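3. Surface condition of the concrete lanes

3.1 Why the lanes were surveyed

The lanes of Avside were made by the residents themselves, one plot after another, and they were not designed as a network. When a family finished a house, they usually paid for the concrete in front of their own wall, and the next family joined their part to it some years later. As a result, the age of the surface can change several times within one short walk. The municipality took over the lanes later, but it did not replace them. It repairs a lane only after a complaint has been received, and the repair is nearly always a patch.

Earlier studies of walking conditions in small towns have given most of their attention to the main streets, where there is a separate footway. In Avside the lane is the footway. The same strip of concrete carries school children, hand carts, motorcycles, delivery vans and elderly people who go to the Friday market. For this reason we considered that the condition of the surface, and of what stands on both sides of it, should be treated as one question. A crack in the middle of a wide road is an easy thing to avoid. In a narrow lane with a wall on one side, the walker has less choice.

3.2 Procedure

The survey was done in November, after the end of the rains, when the plants beside the lanes are at their highest. We walked every lane that is open to the public and has a concrete surface. The total length was 2,992 metres. Each lane was divided into sections of 200 metres, measured from its junction with the market road, and the last section of a lane was allowed to be shorter. We did not include lanes that end inside a private yard, even when the gate was open and the owner invited us to come in.

Two persons recorded each section independently. The first author walked in the direction away from the market road, and Domnica Bratu walked back in the opposite direction on the same morning. We had found in our trial walks that cracks which are very clear in one direction can be almost lost in the other, depending on where the sun stands. After both walks the two record sheets were compared, and where they did not agree we returned to the place together.

For each section we noted the cracks, the patches, the stains, the edge on the left and the edge on the right. Cracks were placed in 3 classes. A long crack follows the direction of the lane and can be traced for more than the width of the lane. A cross crack runs from one side towards the other, straight or at an angle. A map crack is a group of small cracks which meet each other and form closed shapes. Seams between two pours of concrete were recorded separately, although in old surfaces it was sometimes difficult to decide if a line was a seam that had opened or a crack that had followed a seam. In such cases we wrote "line, unclear" and did not use it in the comparison between lanes.

We did not measure the depth of the cracks. Depth would have been useful, but many cracks were filled with soil and small plants, and we did not wish to clean them out before the residents' meeting had given its permission.

3.3 Long cracks

The long crack was the type which residents mentioned most often, and it was also the type on which our two record sheets agreed best. In the older lanes it commonly starts near a place where the surface has been patched and then continues along the middle, turning a little to the left and to the right, and becoming narrower or more difficult to follow with distance. It seldom keeps to one side. Figure 3 shows a lane of this kind, with a jagged long crack in the middle part of the concrete and a shorter crack which crosses the surface diagonally to the left of it. The patched areas and faint seams in the same part of the lane are typical of places where more than one repair has been made.

We are careful about the cause. Several residents told us that the cracks appeared after the water pipe was laid, and this is possible in the lanes where the pipe runs under the centre. However, we also found long cracks in two lanes which have no pipe. A simpler reason may be that the concrete was poured in one piece over ground that is soft on one side and firm on the other. Without opening the surface we cannot separate these explanations, and we leave the matter to the engineers of Sriwong, who have been asked to take samples next year.

What can be said is how people use a lane with a long crack. Walkers mostly take no notice of it. Persons who push something with small wheels do notice it, and they choose one side at the beginning and stay there. The owner of a drinks cart explained to us that she always keeps to the wall side, as the ground there is harder, but that she must then stop and cross over when something has been left at the foot of the wall.

3.4 The two edges

The two edges of a lane are often quite different from each other, and we believe this difference has been given too little attention. On one side there is frequently a wall which belongs to a house or a workshop. On the other side there may be only a strip of grass and weeds, with no kerb and no drain. The concrete ends, the plants begin, and the exact line between them moves with the season.

The wall edge is stable, but it collects things. Leaves, soil, plaster that has fallen down and other debris remain at the foot of the wall, and weeds grow in them. On our record sheets we called this "dark band", as that is how it looks from a distance, and it was noted in the majority of sections with a continuous wall. The band takes some of the usable width, though it does not look like an obstacle. Where a tree stands behind the wall and its branches hang over, the band was usually broader and the surface beside it more stained.

The grass edge has the opposite character. It collects little, but it gives no support to the concrete. In some sections the border had broken away in small pieces under the plants, and this could only be felt with the foot. Two residents said that they prefer the grass side all the same, because it is possible to step off the lane there when a vehicle comes. At the wall one can only stand still. We had not thought of this point when we prepared the record sheet, and a column for it was added by Chanida Sukprasert after the first morning.

Roofs are a third matter, which belongs to neither edge. Where a low building stands close to the lane, its eave may reach out towards it and give shade, and during rain it also gives a line of dripping water. We recorded eaves only when they clearly extended in the direction of the lane. The effect of this water on the surface could not be judged in a dry week.

3.5 Agreement between the two recorders

The two record sheets agreed well on long cracks and on the type of edge. They agreed less well on patches. The main difficulty was that a patch which has been there for many years takes the same pale grey colour as the concrete around it, and is then visible only by its outline. Stains caused a similar problem. On one sheet a dark area was written as a stain and on the other as a patch, and even when we stood over it together we were not always able to decide.

For this reason the comparison with the lanes of Grovosmont in Section 4 uses only the long cracks, the cross cracks and the edge types. Patches and stains are given in the tables for completeness, and the reader should not draw much from small differences in them. The record sheets and the short guide for recorders, which was first written for the Coseck project and later changed for our use, can be requested from the authors.

Figure 3. Narrow concrete lane with a long crack, a shorter diagonal crack and patched surface; wall edge on the left, grass edge on the right.
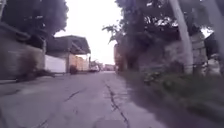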